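El valle que aprendió a repartirse la luz

Cuando llegamos a Araya, después de dos horas de curvas y una parada obligada para comprar queso, lo primero que nos llamó la atención fue el silencio. En los pueblos que viven lejos de la red uno se acostumbra pronto al ronroneo del generador, ese compañero fiel y algo pesado que arranca antes del desayuno y no calla hasta la hora de dormir. En Araya todavía hay uno, claro que sí, pero trabaja mucho menos que antes.

La explicación está en una caseta encalada detrás del frontón, donde la empresa Vekia instaló un banco de baterías y un sistema de control llamado Sketik. La idea es sencilla de contar (ponerla en marcha costó lo suyo): las baterías atienden el consumo tranquilo de la noche y el generador entra solo cuando hace falta, a buen régimen, que es como menos gasóleo gasta por cada kilovatio.

Nos alojamos en una casa de huéspedes de ocho habitaciones, con mantas gordas y una estufa que no pensamos olvidar, y allí dejamos pasar la tarde charlando de facturas, de inviernos y de neveras.
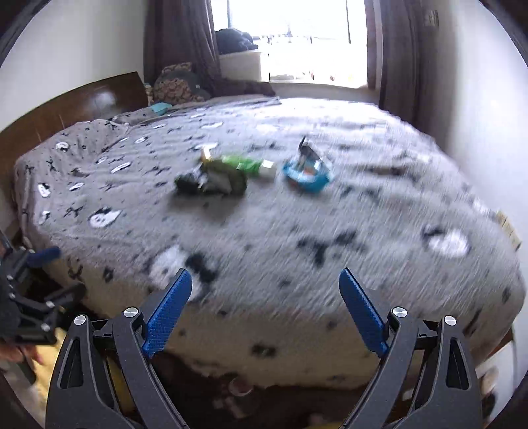

Manta gris de caras blancas y lazos negros, con un envase verde y otro azul encima.

En la cocina nos contaron que antes había que elegir entre el horno y la lavadora, y que los fines de semana, con las casas llenas, saltaba todo. Ahora el control reparte las cargas grandes y deja para la madrugada el bombeo del depósito, una instalación de 90 kilovatios hora que da para bastante más de lo que el pueblo imaginaba.

Queda trabajo, por supuesto. En mayo está prevista la conexión de Gistlow, el barrio alto, con diez viviendas y una quesería que consume a golpes, sobre todo cuando arrancan las cámaras de frío. Los vecinos de arriba preguntan si habrá potencia para todos, y los de abajo, con mucha educación, preguntan lo mismo.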